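About us

Hi, I'm Geetha Panicker, and I run Urnlow with a small team on the second floor of an old print works in Prerkville. If you've found this page you probably want to know who we are and whether we'd be any good for your site, so I'll try to cover both without going on too long (I do go on).

We show robots how to do chores. A person sits down, takes hold of the controls, and does the job through the robot's arms, over and over, while everything gets recorded. Those recordings go to the people who train the software, and a few weeks later we get a robot back and see how much of it stuck. Some days that's a very happy afternoon. Some days we go for noodles and talk about something else.

I came to this from the least glamorous side you can think of. I managed cleaning crews for office buildings for 12 years, and I spent a lot of those evenings picking up other people's lunch. When I started Urnlow I wanted us to work on the stuff I knew - bottles, wrappers, bins, the table after a meeting - and we've stuck with it. Other shops do the fancy assembly work and they're welcome to it!

Trash is a lovely teacher, by the way. A clear bottle is hard for a camera to make out, a crumpled one won't sit the way a new one does, and a liner moves when you brush against it. Our operators learn to come in slowly from above, close gently, and lift before they turn. New people always want to rush that last bit. I did too. 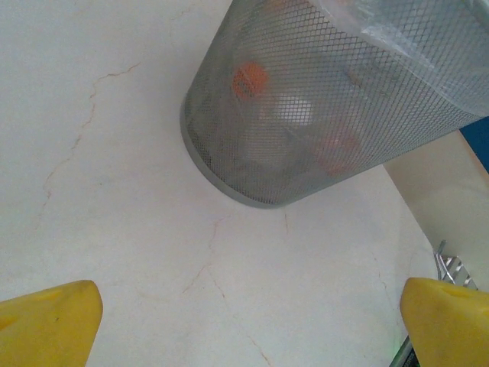
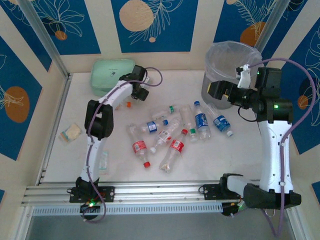 Table and bin work at Urnlow. The bottles are in the second picture.

There are 16 of us now. Most are operators, and they come from all over: a dental assistant, two ex-bakers, a guy who drove a forklift for half his life and has the steadiest hands I've ever seen. We don't ask for a degree. We ask you to come in and try it, and we pay you for the day whether or not you end up joining. It takes most people a week to stop thinking about their fingers and start thinking about the bottle, and you can see it happen from across the room.

We work in short shifts with proper breaks, because tired hands make sloppy recordings and sloppy recordings make a clumsy robot. If a take goes wrong, we mark it and keep it. A dropped bottle and a good recovery can be worth more than a perfect run, and I'd like our operators to feel fine about dropping things now and then.

Our two regular programs are called Gorisex and Eren. Gorisex is the sorting and clearing work, and it's the one we've been at the longest. We passed 2000 saved runs on it in July and somebody made a cake, which the whole office ate standing up. Eren is newer and slower. It's about handing things over to a person politely - a cup, a folded towel, a pair of glasses - and we're still arguing about how long the robot should wait before letting go. (I say longer. I'm outvoted most weeks.)

If you'd like to send us a task, write and tell me what the job looks like on a bad day, since that's the version we'll need to teach. Photos help, and so does a box of the real objects if you can spare them. We'll try it by hand first, then through the arms, and let you know what we think before you've spent anything much.

Visitors are welcome on Tuesday and Thursday afternoons. Ring the bottom bell, the top one hasn't worked in ages, and wear shoes you can stand around in. You can have a go at the controls if you like - almost everyone does.

Geetha

Page last updated 2024-11-12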